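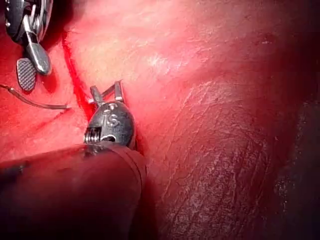

*Two robot tools and a thin gray thread. Look for the pattern of tiny diamonds on one of the grippers!*

## How does a robot know where its hands are?

Close your eyes and touch your nose. Easy, right? Your brain keeps track of your arm even when you can't see it, and a robot needs a way to do that too - so people write software for it.

Sylvie Robichaud writes that kind of software at Okulbridge. Her program, Proltosier, reads little sensors in the robot's joints and works out where each tool should be. Then it checks the camera view to see whether the tools really are there. If the two answers don't match, it fixes its guess and tries again, up to 32 times every second (that's a lot of checking!).

Thread is the tricky part. A metal tool keeps its shape, but thread bends and curls any way it likes, and shiny spots of light can look a lot like thread to a computer. So Sylvie's program follows the line bit by bit, the way you might follow a long noodle through a bowl of spaghetti with your finger.

And who decides what to do next? The surgeon does. The software helps the tools follow the surgeon's hands, and it smooths out tiny shakes along the way.

**Try it:** drop a piece of string on a red blanket and trace it with your eyes from one end to the other.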